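June, back bedroom

Gearbox for the shoulder came apart again this morning. The printed ring gear had worn a shiny band on the side nearest the motor, so the housing is flexing under load and the teeth are only meshing properly over part of their width. I have redrawn the housing with a thicker flange and moved the bolts outward. It is printing now, in the slower profile, and will not be done before bedtime. That rules out any work on the real arm today, so I spent the time on the simulated kitchen.

Notes on the state of things, mainly so I can find my place again.

The arm (Pondine, as it is called on all the drawings) has 7 joints, of which the wrist ones are finished and the shoulder is the one being difficult. The simulated Pondine has the same link lengths and the same joint limits as the bench version, but its masses are still taken from the slicer estimates and they ignore the motors. I weighed the forearm assembly on the kitchen scales last week and wrote the result on the back of an envelope which has since gone out with the recycling. To be repeated.

The bigger problem is the camera. On the bench, the wrist camera loses its bearings when it has nothing but plain paintwork in view. I wanted to see if the simulated one does the same, and it doesn't, because the simulated walls are tiled and the pale grout gives the tracker strong lines everywhere. Even with the camera pointed well away from the counter it gets plenty to hold on to, and the picture on the wall with its turquoise panel is an additional gift. Contrast between the brown border and the dark tile is far better than anything I have at home.

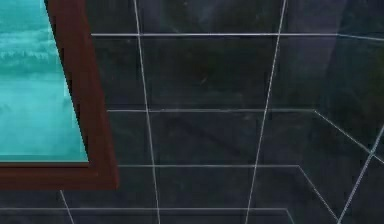
One reply on the build log says I have this backwards: a regular grid is worse than a bare wall, as every crossing looks like every other crossing, and a tracker that slips by exactly a tile will report full confidence in the wrong position. Better to have it fail openly. The same reply suggests logging the jump in estimated position between successive updates and refusing anything the joints could not physically have done.

I think that is right, and it is a cheap test. Added it before lunch. The encoders give a prediction for where the wrist should be, the tracker gives its own opinion, and if the two disagree by more than a set margin the tracker's answer is thrown away and the encoders carry on alone. It rejected updates in bursts, nearly all of them while the camera was facing wall and very few while it was facing the counter. So the slip is real and I had been putting the wobble at the end of long moves down to the controller gains. Those gains have been altered more times than I like to think about, and I will have to go back through the log and find the original values.

Incidentally the rejection margin is in metres in my code and in millimetres in the tracker's configuration file. Cost me most of an hour. Both are now in metres and there is a comment.

After lunch, grasping. I keep a sparse layout for this: bowl, sausage, pan and paper towel on the white counter, with clear space between the small things so that a bad approach fails by missing and doesn't knock something else over. The sausage is the useful one. It is short and rounded, it lies on its side, and if the fingers close off centre it ought to roll.
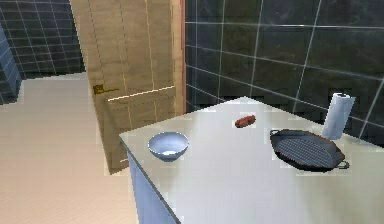 The contact model was the afternoon's work. With the default friction the gripper could lift more or less anything by touching it, and that teaches me nothing about the printed fingers, which are slippery and have a slight bow in them. I cut the friction until simulated slips looked like the slips I get on the bench with a cork, then cut it a little further to be on the pessimistic side. Rolling resistance was left at zero by default. With that corrected, a cylinder nudged by a fingertip comes to rest again instead of setting off for the far wall.

Approach direction matters more than I had assumed. Coming straight down, the fingers have to clear the counter by a small amount and the shoulder droop (see above, flange) uses up all of that allowance. Coming in at a slant, the droop mostly turns into a sideways error, and the fingers are open wide enough to swallow it. I have changed the planner to prefer the slanted approach where the reach permits. Near the wall it doesn't permit, as the elbow needs the room.

I also put latency in. The real serial link is slow and uneven, and the simulated one was instantaneous, so anything tuned in simulation oscillated as soon as it met hardware. There is now a random delay of up to 100 milliseconds between the command and the joint responding. Performance is worse across the board and I believe it for the first time.

Before tea I moved to the fuller layout. This is the one I have been avoiding. More objects, mixed shapes, and several that defeat the segmentation for different reasons. The spoon is thin and shiny and changes outline with every highlight. The black cup stands so close to the tray that the mask tends to swallow both. The green sponge is easy to find by colour, though it is a soft object in life and a rigid one in the simulator, and I have no intention of modelling foam.

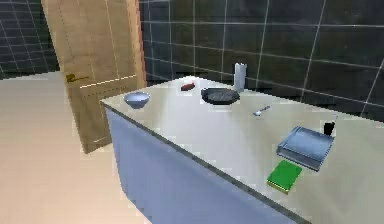
The fuller layout, with spoon, tray, cup and sponge out on the counter.

Ran it unattended while I cooked. The planner's first choice was the sponge every time, for the obvious reason that its mask is the cleanest. It then dithered over the cup. Any slanted approach from the tray side passes over the rim, and the collision margin I set for the cautious bench tests is too fat to let it through. I can either shrink the margin for low objects or have it take the cup from the back. Shrinking the margin is the lazy answer and I will probably do that first, in simulation only, with the bench value left alone.

The spoon I am going to leave. The printed fingertips can't get under a handle lying flat on a hard surface, and no amount of planning will change that. It needs either a fingernail edge or a strip of something grippy. I have some offcuts of bicycle inner tube in the Stevis tin and will glue a strip of that on when the fingers are next off the wrist. Should help with cylinders too. If it does, the friction figure I spent the afternoon on will need doing again.

Parts: the replacement bearings have come, correct bore this time, but only 2 in the packet and I want a spare pair before I press anything. Reordered. The crimp tool is still missing. The power supply fan has begun to tick when warm and I have turned the box on its side, where it ticks less.

Changes saved today - jump rejection, friction, rolling resistance, random delay, slanted approach. Not saved - collision margin, anything to do with the cup. The old controller gains are somewhere in the spring log.

Late evening. Looked in on the printer. First layers of the flange are flat and the corners are holding. Bed was left at the higher temperature, window shut. Weigh the forearm tomorrow, before the motor goes back on, and write it in here.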